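4.2 Bottle handling in the shared workshop

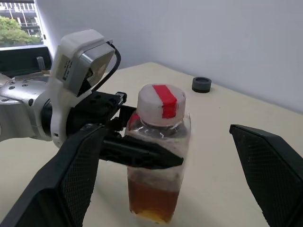

Figure 3. One arm holds the capped bottle by its midsection while the fingers of the second stand open. Seen from the wrist of the second arm.

Claims that a two-arm cell can be built and run by hobbyists have become common, and most of them rest on short clips of a task going well. We wanted to know how much of that survives in a room where other people also solder, saw and store their bikes. The cell was put together at the Skastel workshop over 16 evenings, using the Mornari mounting plan and the Zoltetti control package, both with the default settings wherever a default existed.

The task in Figure 3 looks easy, and we think it is easy in the wrong way. A clear bottle is a fair test of sensing: the wall is ridged and reflective, the upper part is cloudy, and the amber-brown liquid takes up only about the bottom third. The strip of red tape over the white cap is a different matter. It gives the vision system a strong, simple mark to find, and results with the tape should not be read as results for clear bottles in general. Earlier reports on the Dervishi build used marked caps as well and mentioned it only in a footnote.

We also doubt that the second arm adds as much as is often said. In the pose shown, the first gripper has the bottle between its fingers, with the long lower finger passing across the front just above the liquid. That finger hides part of the bottle from the second wrist camera at the moment when the second arm has to choose where to close. A person sitting at the table would lean over and look. The arm has only the view it has, and the control package treats the hidden part as if it had been seen – a choice we found in the code and nowhere in the manual.

The setup guide gives a success rate of 95 percent for grasp and handover. We could not match it, and we are not sure what it measures. The guide counts a trial as a success once both grippers report contact, which says little about whether the bottle could then be lifted, tilted or opened. Under our own rule, which required the second arm to hold the bottle alone for 3 seconds, the rate was clearly lower and changed from one evening to the next. Daylight from the window is one likely cause. We did not control for it, and few home builders will.

Cost is harder to pin down than the build plans suggest. The parts list stops at 2,000 dollars before the arms, and it leaves out tools, spare fingers and the hours spent on calibration. We redid the calibration in July after the table was moved, and the earlier trials are therefore reported apart from the later ones in Section 5.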